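Re: Two-basket task: does the starting spot matter?
24 October 2023

Hi Levente, hi all,

Levente Bakos wrote:
> Your June note says the policy gets worse when the block starts near a basket rim.
> Is that the policy, or is it your resets? And are the baskets in the same
> place every time? We see something similar on Szűcs and I'd love to compare.

Fair question, and it sent me back to the logs for a whole evening! The task is still the boring one: red block, two wicker baskets, the instruction names which basket the block goes in. 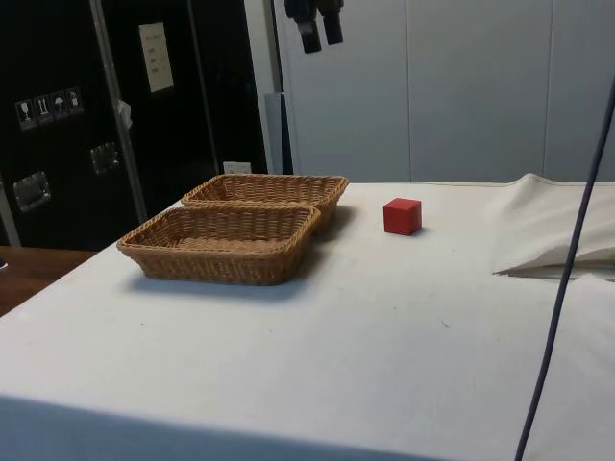
Starting positions are drawn at random over the part of the cloth the arm can reach, and Maite put the block back by hand for all 538 trials. An easy start is something like the cube standing by itself to the right of the back basket, with a stretch of bare cloth in between. We never see trouble with those. The hard ones are tight up against the wicker, where a finger has to squeeze in beside the rim.

So I split every trial into stages and tagged the failures by stage:

1. Grasp. Most of the rim failures live in this one, so yes — I think it's the policy and you can stop blaming Maite.

2. Choice of basket. Much better since we relabeled the instructions. The baskets look so alike that "left" and "right" have to carry everything.
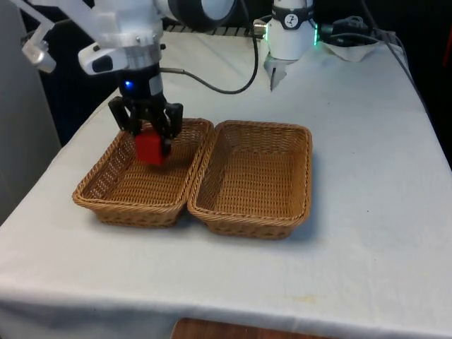
3. Carry. The arm sometimes hesitates around the point where the two baskets meet, like it's having second thoughts (I know, I know). We retrained with 20 extra demos that go right over that spot. 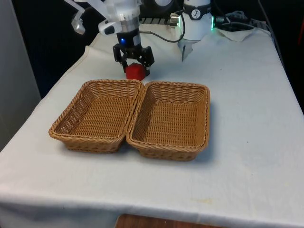 It helped some, but I only have 4 seeds so please don't quote me yet. Training runs 3,250 steps on top of the Sirum checkpoint, same settings as in June, so at least that part is a clean comparison.

4. Release. I score this from a second view, after the arm has backed off, and the block has to be resting on the basket floor. Leaning on the rim counts as a miss. 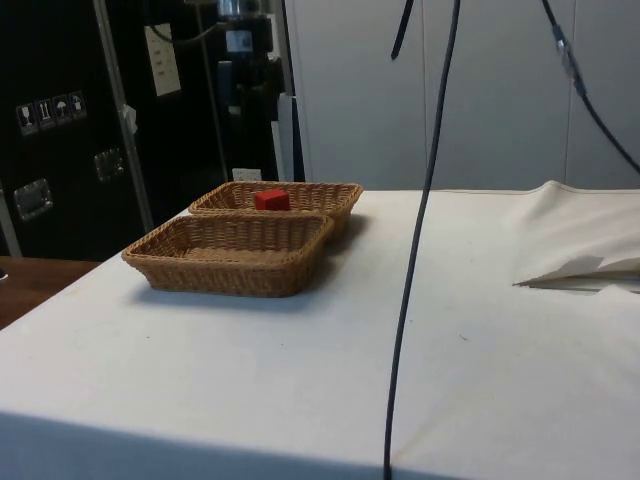 Second view: red cube in the back basket, front basket empty.

Levente, could you send me your start positions, even as a messy text file? Benedek has a plotting script that'll take pretty much anything.

Cheers,
Llinos

3 replies · 0 shares
Last updated: 24 hours after posting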